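Clarndale Library Expands World Languages Shelves

1 Aug 2020

The Clarndale Public Library has added over 1,293 titles to its world languages collection, the largest single addition to those shelves since the branch on Rivas Street opened. The new books are in 6 languages: Chinese, Spanish, Vietnamese, Korean, Arabic and Russian. Most are fiction for adults, with a smaller number of picture books and cookbooks.

The purchase was paid for by a grant from the Plulton Foundation, awarded in March. Cataloging was delayed while the building was closed to the public and resumed when staff returned in limited numbers. Records for all of the new titles can now be searched in the online catalog, in the original script as well as in English letters.

Requests from cardholders guided the selection. Science fiction, crime novels and family sagas were asked for most often, and the library has bought second copies of several long series. Readers who do not find a title may submit a purchase request at the front desk or through their online account.
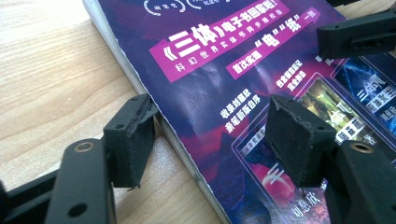

Borrowing and Pickup

World languages books may be borrowed for the regular loan period, with a limit of 5 per card. Holds are available for curbside pickup at the Rivas Street entrance. Returned items are set aside before they go back on the shelf and may remain on a borrower's account during that time.

Residents of Utus Township may use the collection with a Clarndale card, which is free to them under the existing county agreement. A printed list of 80 suggested titles is available on request.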